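Rebane cell planner: arm parks short of the rack after the May update
Support log, kept by me as I went along
Last updated: 8 June 2026

Still open as I start this, so bear with the order of things.

We pay for the Rebane planner (the simulation side, we've not bought the live control add-on yet) and use it to rehearse a bench job before anybody touches the real kit. One arm, one pipetting machine, one plate with the racks and trays on it. The job is dull: collect a piece, carry it over, let the pipetting head do its bit, put it back. It had been running happily for weeks. Then I took the May update and the whole thing fell over with error 444, "target outside reach envelope". Outside reach! It was the same target as the day before.

First thing I tried was the obvious one, closing it and opening it again. Same. Then I rolled the arm model back to the older one from the Milari library and got a different error, a timeout after 25 seconds, so I put the new one back because at least 444 tells you something.

Ticket 1640 raised with Rebane. The automatic reply came straight away and suggested I check my licence. My licence is fine.

Second go. I rebuilt the layout from a blank room and added things back one at a time, running the pick after each. Arm and plate, fine. Rack, fine. Pipetting machine, fine. Then I loaded my saved tool settings and bang, 444 again. So it was the gripper all along (or my settings for it) and I'd spent a whole morning blaming the base position. Oh well, the new layout is tidier than the old one.

Support wrote back properly that afternoon and they were very good, I'll give them that. The update measures the tool offset from the fingertips and the old version measured it from the wrist flange. My saved file still had the flange figure in it, so the planner was adding the length of the gripper twice over and deciding the arm couldn't get there. They asked me to:

- open Tool, then Offsets, and clear the saved value
- pick "fingertip" as the origin
- save under a new name (it will happily load the old file again if you don't)
- run the pick at slow speed first

Did all that and 444 has gone. I do have 2 grumbles left. The release notes for May don't mention the change anywhere I could find, and the warning could easily say "check your tool offset" in place of sending you off to move the table. I've put both on the ticket as requests.

Would I still recommend it? Yes, I think so, if you've got the patience to keep your own notes. Leaving the ticket open until I've run the full job through.

Related
Hulurberg bench layouts: importing old rooms
Milari arm library, which version do I need?
Planner runs slowly with shadows switched on

Comments
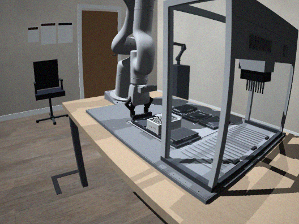

Ciltovow: Clearing the offset did it for me as well, but I had to do it in every saved job separately. Has anyone found a way to change the origin for the lot in one go?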